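[Print] [E-mail this message]

Subject: Re: budget for second disassembly cell, what to ask for
From: Veronika Vida
Date: 8 December 2021

Hello Sze-wing, hello list,

thank you for the long message. I answer below the parts where I have some experience, and I leave the rest for people who know the tax side better than me.

Sze-wing Chuang wrote:

> We have to hand in the equipment plan for next year and I am
> stuck on the grippers. Wemel offers the two-finger model with
> the arm as one package. Wojcik sells only the gripper, and says
> the mounting plate is 420 extra. My manager wants one number
> for everything, with delivery before July. Do I plan one
> gripper per cell or two? And did you pay separately for the
> fixtures? I do not find them in any of the quotes.

First the fixtures. No, you will not find them in the quotes, and this was our mistake in the first year too. We planned the arm, the gripper, the camera and the table, and then there was no money line for the trays and brackets. We printed them ourselves at the end, but the material and the hours of our technician must come from somewhere. For our cell the sum was 3148, most of it hours. Please put it as its own line. If you hide it under "small parts", it will be cut.

Grippers: I would plan two per cell, but only one in the first order. The fingers wear faster than the body, so ask Wojcik for the price of a finger set alone. With the Wemel package you must ask if the warranty stays valid when you change the fingers by yourself. For us the answer took 15 days to arrive, and it was no.

The mounting plate for 420 – I find it expensive, but check the bolt pattern before you say no. A local shop made ours for less, and then we had to send it back one time.

Now about the bench. Your sketch shows the computer standing up. We lay the tower on the side, with the panel off, so the arm comes down from above to the board and the memory slots. This changes what you buy: you need more free height and less depth, and the slatted bench is worth the money, for you can move the fixtures when the next model of case has another size.

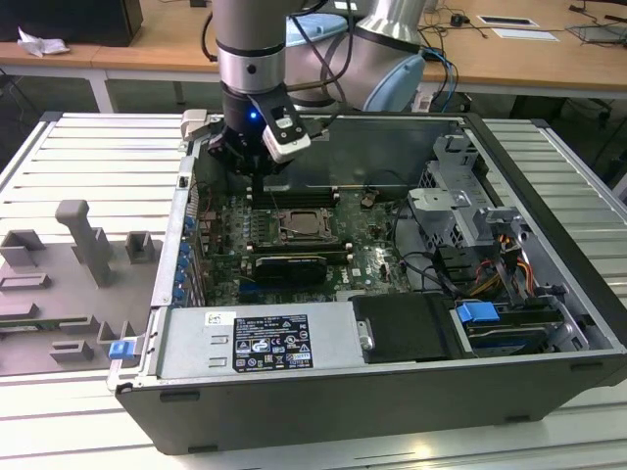 3 min read

You see also the camera on the wrist, beside the gripper. Please plan the cable for it together with the cable of the gripper, with enough length to go up along the arm. Flemanel sells cable guides in packs of 10 and one pack is enough for one cell.

For delivery before July I would order the arm in the first quarter and not wait for the gripper decision. The people at the Tutcombe site waited to order all together, and their safety inspection moved to the autumn.

One question back to you: do you plan to take out only the memory, or also the drives? If it is also the drives, then the latches need a different finger shape and I can send you our drawing.

Best regards,
Veronika

[Print] [E-mail this message]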